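May 2025

Back from Losness and my feet are killing me, but I want to get this down before it all turns to mush. I finally went to the Ekel open day! I've been saying I would go since September, when my cousin stuck the flyer on my fridge, and this time I really did get on the bus (the early one, which meant no breakfast, which I regretted by ten).

I had pictured a big shiny hall with a robot doing backflips and a guy in a headset microphone. What we got first was coffee in paper cups and a talk in the front room. They collect hand movements, basically. People do ordinary chores with a gripper in each hand, each gripper has a camera on it, and the recordings go off to teach robot arms how to do the same chores. The project is called Plunby, and I never found out why. The goal is 4000 recordings of table chores, and as of this morning they had 410. The woman giving the talk said it was 400 when she printed her handout, so she had crossed it out in pen and written the new number on every single copy. I liked her right away.

Then we were let through to the kitchen in small groups, and I got in with the first one because I was standing by the door being nosy.

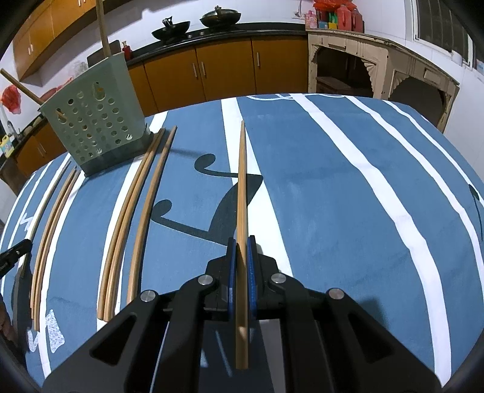
I have never been good with my hands, so I was watching the grip more than anything. I can't thread a needle, I break eggs wrong, and I honestly figured that squeezing something thin between two stiff jaws would be hopeless. But there was the chopstick, standing up between those blue pads with its skinny end pointing off toward the cupboards, and more of them lying on the striped cloth next to the green basket. And there's a cat on the tablecloth! A big dark one with its tail curled. I wanted to ask where they bought it and then felt silly, with everybody else asking about data.

A man next to me did ask about data, at length. I ate a cookie from my coat pocket.

The chore is a simple one on paper: chopsticks, table, holder. The person showing us said the trouble is that your own fingers do a hundred little things you never notice, rolling and nudging and giving a tap at the end, and with the grippers you have to do without most of that. You slow way down. She said new people hold their breath and have to be reminded to breathe, and as soon as she said it I noticed I was holding mine.

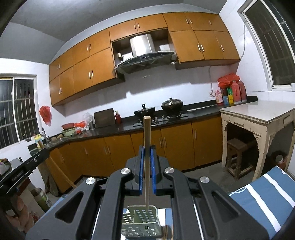 She also said she dreams about it some nights, which made the whole group laugh, and then she said no, really, and we laughed again but a bit less.

I asked my one question, which I had practiced on the bus. I wanted to know why they don't just do it in a lab with a nice clean bench. She said a robot that has only ever seen a clean bench is going to have a rough time in anybody's real house, and they want kitchens that people cook in. That made me feel better about mine. Mine would be a wonderful kitchen for robots. They could learn about the drawer that sticks and the pile of mail.

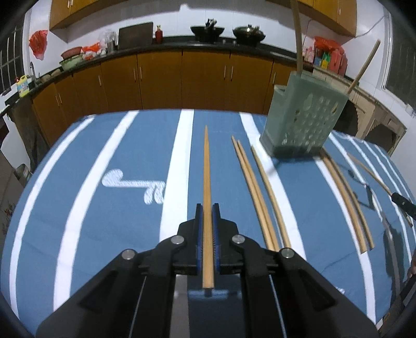
So now of course I keep looking at my own counters. I came home and stood there with my coat on, trying to see the place the way one of those cameras would, and it's mostly stuff I stopped noticing years ago. Theirs had the same feeling, a red basin sitting on top of a green one and a detergent bottle in the corner, plastic bags here and there, and it was a comfort. I moved the toaster anyway. Then I moved it back, the cord doesn't reach.

After the kitchen there was a sign-up table where you could put your name down to try the grippers at the next one. They take 4 people per session. I wrote mine down and then worried the whole way to the bus stop that I had put the old phone number. I think I did. I'll have to call them.

Had lunch at Radonjić on the corner, bean soup and a roll, very good, too much salt. Tried picking up the roll with two spoons held flat to see what it would be like. Got it as far as the edge of the bowl and it went in. The table next to me saw the whole thing.

Need to buy stamps tomorrow, and call Ekel about the number. Also ask about the tablecloth!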